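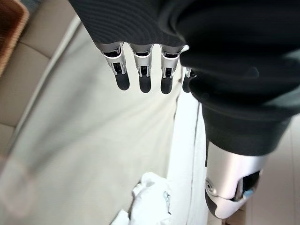 FOSTHAM, 7 February 2023

The owner of the Dredinen guesthouse has 113 beds to keep in order, and she thinks about sheets more than about anything else. We spoke in the linen room on the ground floor, where she was checking the laundry that came back in January from Cruickshank, the firm that washes for most of the small hotels in Fostham.

"People ask me why everything is off-white," she said. "Pure white is beautiful for one month. After this it becomes gray, and the guest believes it is dirty. Off-white becomes old more slowly."

She began with her mother's sheets, four of them, in a rented house near the station. Today she buys from Broseo, always the same cloth, and always large. She does not like a sheet that only just reaches the side of the mattress. "If it is too small, it comes out in the night," she said. "I prefer to have too much, and fold it under."

I asked how she spreads a big sheet when she works alone. She puts it down diagonally first, takes one corner, and walks. The creases she leaves for the end - her palm is enough for most of them. The dark covers are kept on a separate shelf, because one gray thread on a light sheet is seen from the door.

Last year the house used 1,492 clean sets. She knows this from the laundry bills, which she keeps in a shoebox. She had expected 3,000 when she opened the second floor, and she bought soap for that number. "I still have the soap," she said, and laughed.

Does she iron? Only the pillowcases. Her mother ironed the sheets too, on both sides, and she remembers the smell very well, but she has no wish to go back to it.

Before I left she gave me a corner to hold, and we folded one together. I went in the wrong direction twice. She took it from me and finished it on the table.

Last updated: 7 Feb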